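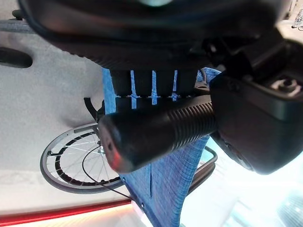

4.2 Moving the wheelchair

Of the tasks on the ward list, wheelchair moves were the one staff most wanted taken off their hands. Porters and aides at Rakville logged 3691 chair moves in October, and most were moves of an empty chair: from the corridor to a bedside, from a bedside to the store room, or a few feet over so that someone could get to the bed crank. None of these needs clinical training, but each one stops whoever is doing something else.

The Stiluvura controller treats the move as a two-handed task. Each hand takes one push handle, and the chair is steered by the difference in force between the two sides. The ribbed grips on the handles helped here, as a smooth handle let the fingers creep toward the end during a turn. The wrist camera is used for the last part of the approach. At that distance the grip, the blue back fabric and part of a wheel are all in view together, and the angle of the grip against the fabric gives the controller its closing direction. The head camera is used for everything else, mainly clearance to the bed and to furniture along the wall (Figure 3).
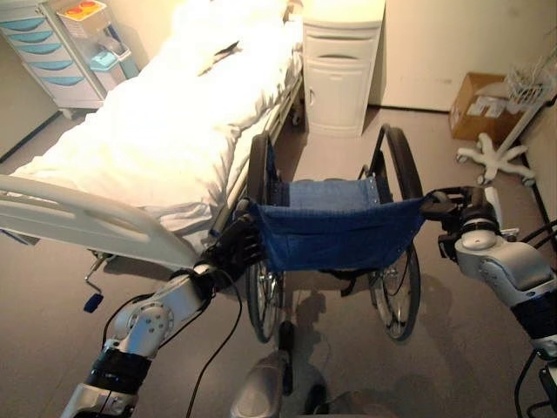
Figure 3. Head camera view with both push handles held, the bed at left and the bedside cabinet against the back wall.

We ran 200 moves in the practice room before asking ward staff to work alongside the system. Fifty-two of these were stopped by the operator. The usual cause was the bed side, where a large wheel can come close to the rail before the head camera sees it well. Clearance on that side was then raised in the planner, and the chair now takes a wider and slower path out.

4.3 What changed for staff

Interviews were led by Garnet Pelletier at the end of each shift block. Aides said they walked less but waited more. A move that takes a person a few seconds takes the robot 2 minutes, and in the first weeks several aides simply did it themselves. This became less common once requests could be sent ahead from the Sriwong call panel, so that the chair was in place when the patient was ready to get up.

Porters had a different concern. Empty moves had been the light part of their day – a break between patient transfers – and with those gone the remaining work was heavier. Two asked for the rota to be changed, and the ward manager agreed to shorter transfer blocks. Checking brakes and footrests also had to be assigned to someone by name. It had been done by habit by whoever pushed the chair, and it was missed when no person did. The check is now part of the aide's bedside routine and is entered in Zanurness with the other equipment notes.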